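4.3 Recording your first examples

By now both arms should be awake and answering the hand controls, so you are ready for the part most people enjoy. An example is one complete go at a task, from the arms at rest to the arms at rest again. The Bristik learner copies what you do, hesitations and all, so it pays to be relaxed before you start. Have a few practice runs and don't save them.

1. Choose one task and write it down in plain words, such as "gather the cable and lay it by the holders." Everyone who records should use the same sentence.

2. Lay out the table. Cable is a lovely thing to learn from – it never falls the same way twice – so drop it loosely and leave it as it lands.

3. Press Record and wait for the tone. Move at the pace you would use to pour tea for a guest.

4. Bring both arms back to rest and press Stop. Choose Keep or Discard while the run is still fresh in your mind.

5. Mix things up a little and go again. A first set is 100 kept examples, which two people can share quite happily over a couple of days.

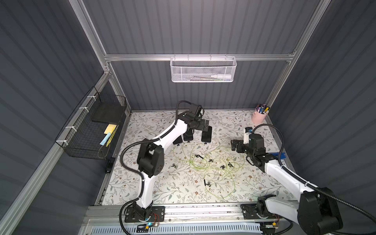
Small fumbles are welcome in a kept run, as long as you recover from them. If a clip slips and you pick it up again, the learner gets to see how that is done. Discard a run only if you gave up halfway or an arm stopped by itself.

Caution: Keep your hands outside the rails whenever the arms are powered. If something needs moving, press Pause first and wait until both arms are still.

Note: Should the screen show code 254, the disk is full. Copy your kept runs to another drive, clear the discarded ones, and carry on from step 2.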